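3.2 Workspace and objects

The work reported in this section was done by the second-year students of the robotics practical, in two groups. The first group, led by Rhiannon Llewellyn, prepared the table and the objects. The second group, led by Jhun Gatchalian, wrote the program which receives a sentence and selects the object to be touched. Both groups used the same arm, and for this reason the setup had to be restored to the same condition after every session.

We decided early to use simple blocks of the shape-sorter kind. They are cheap and they are easy to name in everyday words. The set contains cylinders, stars, a heart and some other shapes, in four colors. A useful property of this set is that the color alone is often not enough to identify an object, and the shape alone is also not enough. If the student types "the star," the program should find two candidates and ask for more information. If the student types "the red one," the same problem appears with the star and the cylinder.

The arm was fitted with a single black finger with a rounded tip. In the first weeks of the course the students had tried a two-finger gripper from Vulten, but closing it correctly took most of the session time and the language part of the task was neglected. Touching is a smaller action than grasping, and its result can be judged by a person at the table without special tools. We discuss this limitation in Section 5.

The blocks are placed on a light wooden board, and the board lies on a blue pegboard surface. The wood gives good contrast with all four colors. The grain is visible in the camera image, and in early tests the segmentation step sometimes reported a dark streak of the wood as a very flat object. Catrin Beddoe solved this by adding a minimum height of 6 mm to the filter. A typical arrangement is given in Figure 2.

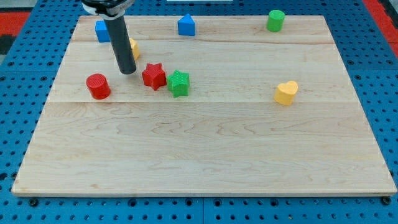 Figure 2. Arrangement of the blocks on the board, with the finger above the wood near the red star.

The arrangements were not fully random. Rhun Yorath wrote a short list of rules for the person who places the blocks. At least one pair of objects must be near to each other, so that a position error becomes visible in the result. In Figure 2 this pair is the red star and the green star. At least one object must stand apart from the others, as the yellow heart does on the right side, because sentences such as "the one that is alone" were frequent in the collection of Mindanar, the student club which provided the first written instructions. Partial occlusion by the finger was allowed. The students first wanted to avoid it, but moving the arm away before each new image made the trials slow, and we considered that a usable system must accept it.

Each arrangement was used for up to 44 sentences, after which the blocks were placed again. The sentences were typed by students of the other group, who did not know the internal names of the objects. We did not correct spelling. When a sentence was ambiguous also for a human reader, it was kept and marked, and the correct answer of the program in this case is a question to the user.

The movement itself was simple. The finger was held at a safe height, moved horizontally to the estimated center of the object, and then lowered slowly. The planner from the Ranumico package was used with its default settings, except for the speed limit, which we reduced for the sessions with first-time operators. A trial was stopped by the operator if the finger came down on the wrong object, and it was recorded as a failure of selection. If the object was right but the finger missed it and reached the wood, this was recorded as a failure of position. The two kinds of failure are reported separately in Section 4, as they belong to the work of different groups.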